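Category: Dads & Kids > Carriers & Packs

Hollis Kid Carrier by Brundwood

Back in stock as of May. Sold out twice last year, sorry to everyone who was on the list.

Frame pack for carrying a kid who can sit up on their own, up to the age when they flat out refuse. Built for dads (and moms, and grandpas) who still want to get outside and aren't going to do it with a stroller. Trails, farmers market, school pickup with the big one while the little one naps on your back.

Torso adjusts with one strap. You can do it while wearing it, so if two of you trade off at the trailhead there's no re-threading. Hip belt is wide and has real padding in it. We moved the buckle up a bit from last years version because it pinched on the long downhills.

Kid seat goes up and down, 5 positions. Stirrups come off. Drool pad comes off too and goes in the wash, get the spare, you will want the spare.

Specs
Max load 74 lb, that's kid plus gear plus pack
Kickstand folds flat, locks open with a click
Storage 23 liters, most of it under the seat
Sunshade included, rain cover sold seperately
Spot clean the body, machine wash the pads cold, hang dry

Fit notes. Runs true for most people. If you're very short in the torso try one on first, the Nallitwood store has all the sizes on the wall and a sandbag to load it with. Wekadby pickup is for online orders only, no try-ons there.

Do NOT use the kickstand as a chair. It's for loading and unloading, on level ground, your hand on the frame. Kid stays buckled. All five points, every time, even for the short walk to the car.

What's changed: new buckle height, bigger side pocket (takes a full size water bottle now), quieter zipper on the bottom compartment. The old zipper woke people up. We heard about it.

From Kiri Ngata, who's had one since her son was nine months: "Used it until he was almost four. Straps are faded, everything still works. Only gripe is the sunshade, takes me two tries to get the pegs in." Fair. Push the left peg first.

Returns: send it back clean with the tags on. Missing the drool pad? Email us, don't return the whole pack, we'll mail you one.

Price $103 for the open-box ones, while they last. Full price on new packs depends on color, see the drop down.

Colors are charcoal and straw. Charcoal hides trail dirt, shows dried milk. Straw is the reverse. Monitors lie about straw: it's a pale tan-yellow, with a slightly darker gold as the second shade. The pack's panels are the lighter shade and the piping is the darker one. Charcoal ships right away, straw takes an extra week.

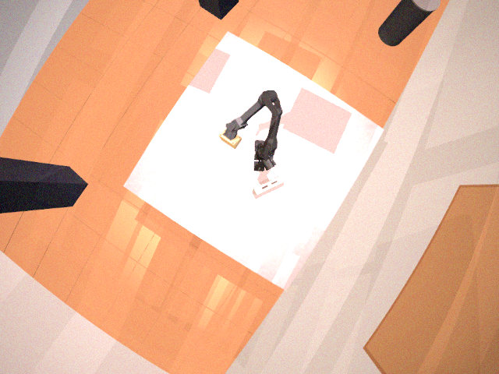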